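I keep one power strip on my work table all year, and for a long time I treated it badly. These are the habits I have now, after I had to replace two of them.

## Where to put it

- Put the strip flat on the table, at a small diagonal. My plugs are fat, and this way their cords leave to the side and do not cross my work.
- Let the strip's own cable go over the back edge of the table. If it comes over the front, you will catch it with your knee.
- A light board under the strip is useful. When you need the table for something else, you lift all together.
- Choose a strip with a separate button for each socket if you can find it. Mine has four, and I switch off the glue gun without touching the lamp.
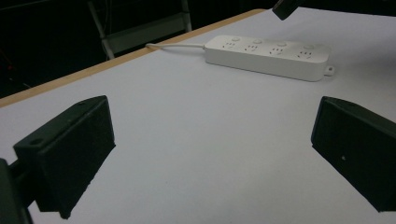
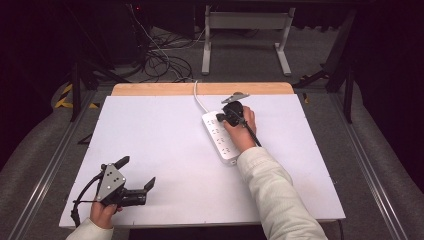 ## Plugging in

1. Switch off the button of the socket first.
2. Hold the plug by its body, never by the cord.
3. Push straight down. If it does not enter, look at the direction of the slots - do not force.
4. Start with the socket nearest to the cable end and use it for the thing that stays connected the longest.

## Cleaning

Dust goes into the sockets, and with sawdust it is worse. Pull the strip from the wall before anything else. I use a dry paintbrush, 30 mm wide, and then I turn the strip upside down and tap it with my hand. Water and spray stay away from it.

Once in a while, read the label on the back and add up the watts of what you connect. My lamp and charger together are under 300, so they are no problem. A heater I connect only to the wall - my neighbor Joaquim melted a socket in December with his.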